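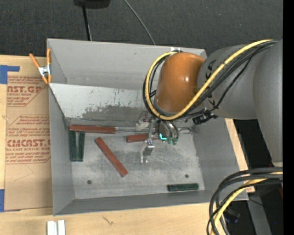 Sat 31 May

Lilholm short, replacement animation for the Enia character.

Reshot the mouth test for shot 8 on twos. Thursday's version was on ones and the lip sync looked nervous, every consonant got its own face. On twos the closed shapes (M, B, P) hold long enough to read. The long vowel at the end of "Hervieu" still pops between the third and fourth replacement. Upper lip thickness differs between the two faces. Measured with calipers at the center seam: the fourth is thicker by a hair, enough to catch the key light.

Options: sand the fourth, reprint it, or drop it and go straight from third to fifth. Tried the last one in playback by deleting frames. Acceptable at speed, visible when stepped. Leaving the cut in for the animatic and reprinting anyway.

Neck joint. The ball was slipping under head weight again, mostly when the head turns camera left. Tightened the plate screw a quarter turn and it held through 60 frames with no drift against the surface gauge. Any tighter and the puppet wants to move from the chest when I push the chin. Do not tighten further. If it slips again, take the joint apart and degrease it.

Lighting. Flicker in the window practical, not in the key or fill. Swapped the lamp, same result. Swapped the dimmer channel and it went away, so channel 6 is suspect. Taped over it on the board. Gitau Koech has the spare dimmer pack and will bring it in before the hallway setup goes up.

Hallway setup: floor tie-downs are drilled but the holes under the rug do not line up with the walk as blocked in the animatic. Stride is shorter than the hole spacing. Either Enia takes longer steps, which looks wrong for someone sneaking past a door, or we redrill. I would redrill. Rug comes up in one piece - only the front edge is glued.

Files. Lellex cut is now version 8. Earlier mouth tests are in the old folder, do not relink to them. The sound read for the door scare is two frames late against picture in this version. Slip the sound, leave picture alone. The pause before the knock works at its present length and I do not want to lose it.

Still open:
Reprint fourth mouth, same resin as the rest of the set
Paint match on the left eyelid, current mix dries too pink
Redrill hallway floor
Check the September delivery spec for frame rate before rendering anything long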